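Where Do the Pieces Go? Missing Parts at a Small Toy Library
Project report, Introduction to Operations
August 21, 2022

Background

The Lokine Toy Library lends toys to families in Clernusby out of one long room on Lynch Street. It works like a book library, except that books rarely come back with a third of their pages under somebody's couch. My project looked at missing pieces: how many sets lose them, and whether different packaging would help.

I picked the topic in the belief that it would be easy. I had pictured a spreadsheet and perhaps one pleasant afternoon.

What I did

The library owns 205 sets that count as "multi-part," meaning puzzles, train tracks, play food, building blocks and a marble run that I have come to dislike personally. Before anything changed, I checked each set against its contents card. Some cards were accurate. Some described a toy the library no longer owned. One said only "farm, most of it."

After that I split the sets into two groups. The first stayed in the original cardboard boxes, held shut with whatever was already holding them shut. The second was moved into clear zip-top bags with a new contents card inside. The library paid for 300 bags, which left plenty of spares for splits, tears and my own handwriting. Loans then ran as normal for 7 weeks.

Results

The bagged sets came back complete more often than the boxed ones. The gap was widest for play food and smallest for puzzles, where families seem to lose exactly one piece no matter what you do.

Check-in also got faster. Staff could look through the side of a bag and spot an obvious gap without tipping everything out. With boxes they had to open the lid, and a surprising number of boxes objected to this by coming apart.

The contents cards had less effect than I expected. I spent two evenings on the layout. Several came back with shopping lists on the reverse, and those were very well laid out.

Problems with the study

The groups were not random. Train track does not fit in a bag of any reasonable size, so all of it stayed boxed, and train track is a heavy loser of parts. I also recorded returns only on the days I was there. Loans logged in Vostadeo, the library's lending software, have a notes field for missing parts, but it accepts 200 characters and most entries used four of them: "fine."

Recommendation

Move small loose items to clear bags first, beginning with the play food, and leave the puzzles alone until someone has a better idea. Rewrite the cards as sets come in. Keep the marble run in the back room, on a high shelf, indefinitely.

Toy fruit and vegetables, bagged

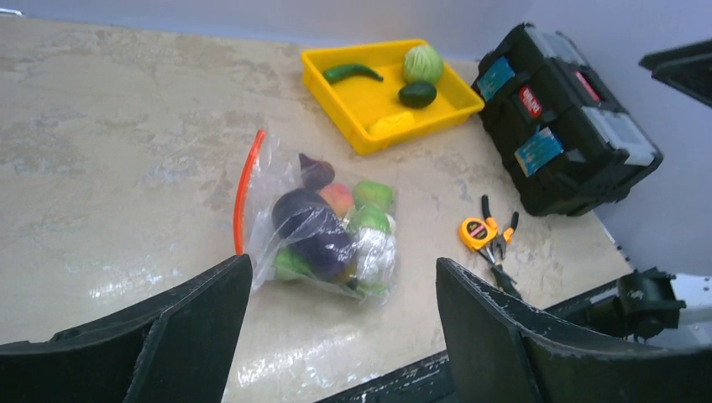

Appendix: Contents card, final wording

Please count the pieces before you bring this set back. If one is missing, tell us at the desk. We will not be angry, and it is probably in the car.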